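Small parts sorting, bench 2
November, started 9:40 a.m.

Carrying on with the mixed electronics from the Mirnia clear-out. Dehua weighed the box before I opened it: 800 g including the cardboard. The packing slip says 145 pieces. I have not checked that and don't plan to, as stores only wants them by type.

Spread everything in the steel tray first and took out the obvious rubbish (tape, a bent paper clip, two empty Holteck bags). Anything with a bare copper end goes in an envelope for Fotini to look at before it gets a stock number.

Sorting rules as agreed with Fotini Andreadis:
Anything that moves when powered goes together: solenoids, small motors, relays.
Connectors and loose leads together.
Boards, whatever size, together.
Unknowns stay in the tray until the end.
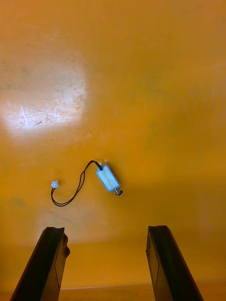
The solenoids are the slow part. The Bornine list has two types that share a body and differ in stroke, and whoever packed them did not keep them apart. I go by the plunger where I can. Most have a label or wrap on the body, but the print is faint and the same shade of blue seems to have been used for more than one type. The one lying by itself on the orange-yellow surface has a pale blue wrap with yellowish marks that I couldn't match to anything on the list, and its plunger is short with a small dark tip. Put it down as "mini push-pull, probable" for now. Its black two-conductor wire has taken a set in an S bend. I left that alone, since pulling these straight puts the strain right where the wire leaves the end cap. Dehua did that to one last month and the lead came out in his hand.

Coil resistance, for when we test: the old sheet gives 200 ohms for one type and 400 for the other. If that is right, the meter will split them in a few minutes and the plunger business can be dropped. The sheet is a photocopy with a coffee ring over the units column, so confirm with a known one first.

11:15. Moved the bins. I had all four in a row along the back edge and kept reaching over one to get to the next. Two each side with the tray in the middle is better, and the tray can stay put while bins get swapped out. Try to keep the tray off the joint between the two tabletops; the panels are not quite level and it rocks.

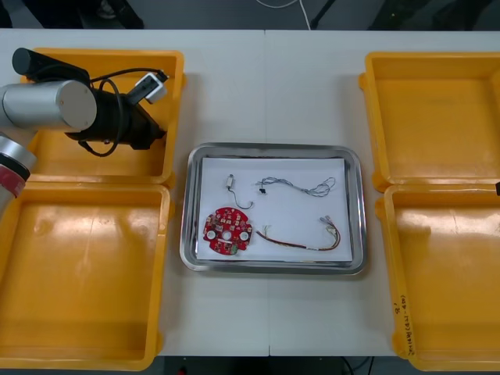
Bench 2, new layout. Parts tray in the middle, yellow bins two to a side.

The bins are the shallow Mahlangu ones from the rack by the door. Good height for getting fingers in. The floors are scratched up and small light-colored parts get lost in the glare from the overheads, so tilt the bin and look again before calling it clear. One of the right-hand bins still has old marker writing on the side wall. Ignore it. Tried alcohol on a corner and it hardly shifted, will try the orange cleaner.

To do:
Meter leads for bench 2 (the good pair is on bench 4).
Ask Fotini if the Bornine list has a later revision with label colors.
Small bags, the 200 pack.
New labels for the bins once the types are settled. Tape on the rim, no more marker.

Stopped at 12:30. Unknowns still in the tray, please don't tip them back in the box.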